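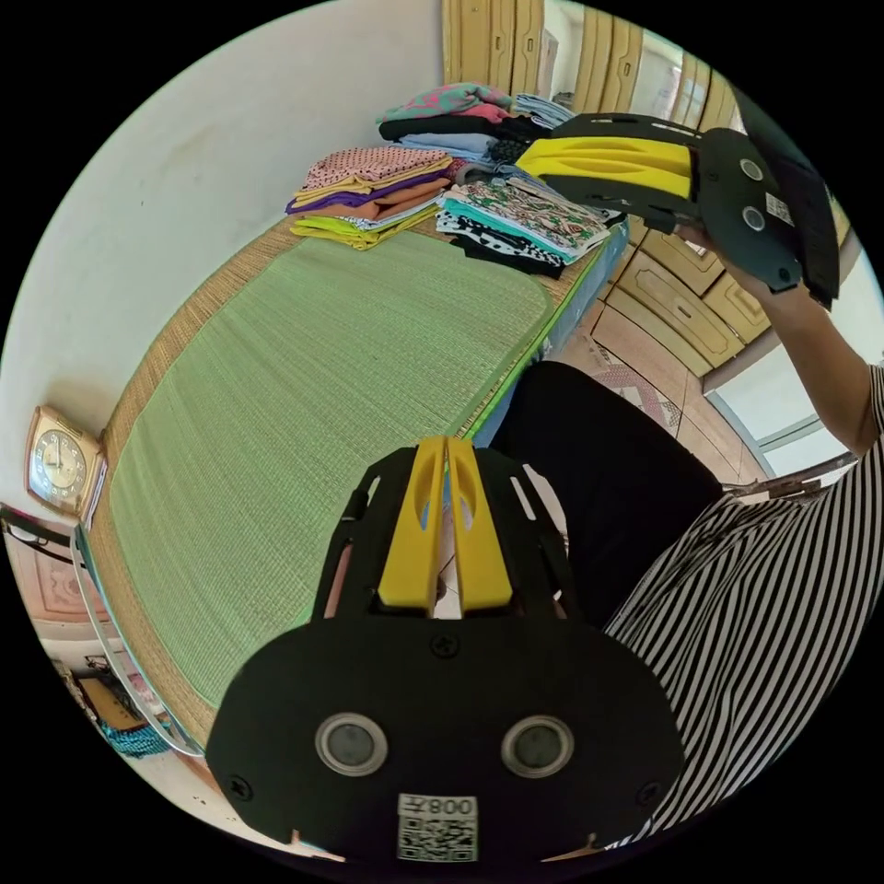 Tufa Garment Repair Records: Data Card

Reading time: 2 minutes

Summary

Tufa is a set of 1000 written records of clothing brought to the Trekevcombe mending sessions. Each record covers one garment and sets out the fault reported, the repair agreed and the materials used. The records are held as plain text, with one garment to a line.

Collection

Records were copied from paper slips filled in at the sessions, which are held every Sunday. Spelling was left as written, except in the names of fabrics, where a fixed list of 14 terms was applied. Slips that could not be read were set aside and do not form part of the set. 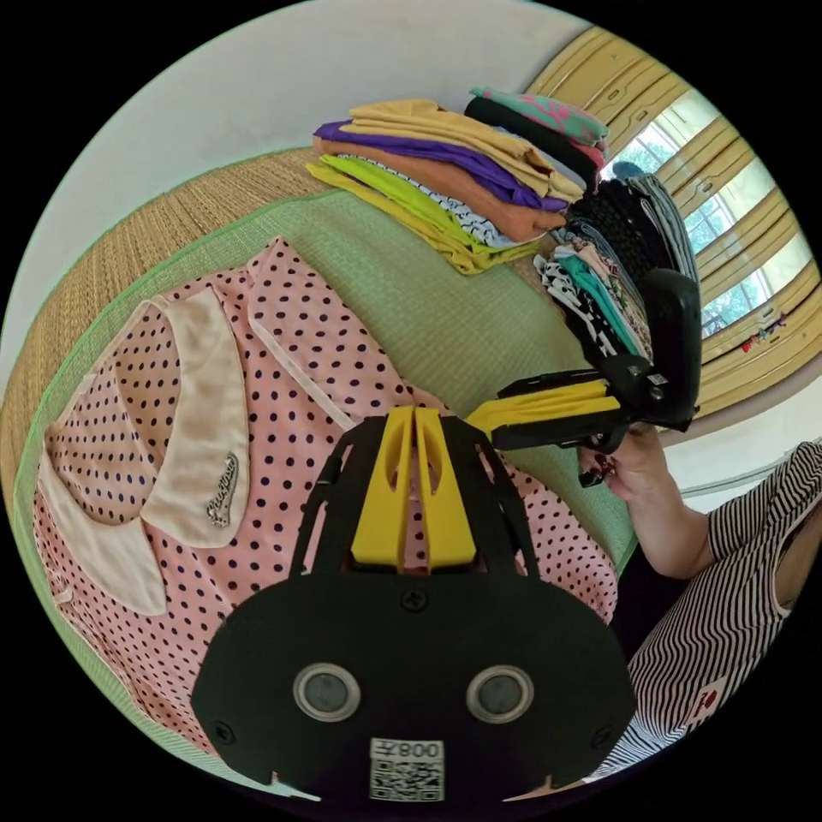

Each line has nine fields. The field "fault" may hold more than one entry, separated by a semicolon. Where no fabric was given on the slip, the field is left blank and should not be read as "unknown blend", which is a separate term in the list.

Known limits

Knitwear is under-represented, as it was referred to the Feltach wool group until October. Repair times were entered by hand and should be treated with care. 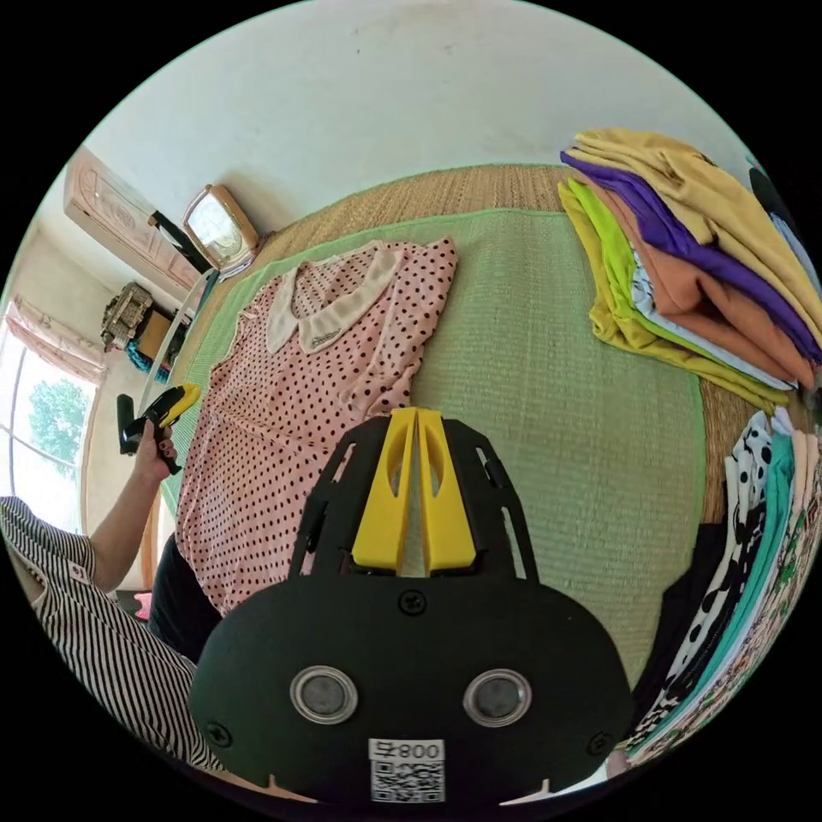
Prepared by Mulugeta Lencho, Records Office, Omow

Use and access

The set may be used for teaching and for study of household textiles. Users are asked to name the version in any published work. Names and addresses were removed before copying, and no attempt should be made to identify owners.

Corrections should be sent to the Records Office with the line number.

Last updated: October, version 2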